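Unit 4 Handout: Who Sees What You Post
Digital Basics, evening section

Keep this sheet with your notes from Unit 3. We will use the same practice account on Kereama, the class photo-sharing site. If you have lost your login, ask before we start at 6:30.

1. Albums and single posts
Every album on Kereama has its own audience setting, and so does every post. When the two disagree, the narrower one applies. A public photo inside a "Contacts only" album can be seen by contacts only. Moving it to a public album opens it up again, and the site gives no warning when this happens.

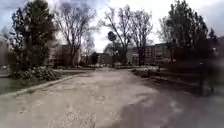
2. Location tags
There are two kinds of location information. One is the place name you type in or pick from a list. The other is saved inside the file by your phone. Removing the place name does not remove the second kind. On Kereama, go to Settings, then Uploads, and turn on "Strip file location." It works only on new uploads — older photos have to be edited one at a time.

Captions can also give a place away. Compare a general caption like the one under the next photo with one that names your street and the time you walk there.

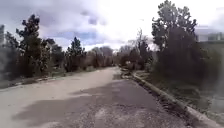 Old road between the trees, cloudy day.

3. Photos with other people in them
Tagging someone shows the photo to that person's contacts as well as yours. In the class exercise, an account with 2 contacts tagged a member who had 358. Counting the tagged member's own view, the photo could now reach 359 people on that side alone. Ask first, and untag if asked.

Distance and dark clothes do not always hide who a person is. Friends may know someone by height or the way they stand. 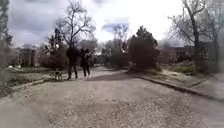 4. Connected apps
Flulleo and Brerkinar both ask for access to your albums when you sign in with Kereama. Read the list before you accept. Flulleo needs one album to make a slideshow. Brerkinar asks for all of them, plus your contacts, and you can uncheck contacts and still use it.

To remove an app, open Settings, then Connections, and choose Disconnect. Copies it has already made stay on its servers until you ask for them to be deleted.

For next class
Read the Plandgate privacy page (more than 2,000 words, so leave time). Mark each place where it says "partners" and bring your copy.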